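Search this site Search

Call for participants: hearing and speech in background noise

Clundlow is recruiting adults with untreated hearing loss for a listening study in April. Sessions start on Monday.
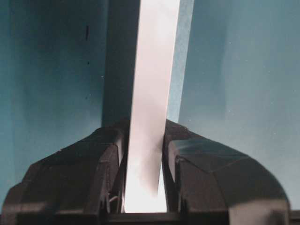

Santeri Pitkänen asks whether tinnitus excludes an applicant. It does not – state it on the form.

Each participant attends four sessions and repeats 100 recorded sentences in each.

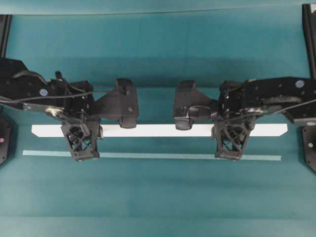 Travel costs are refunded on receipt. Apply to Jussara Nogueira, room 492.

This site uses cookies. Accept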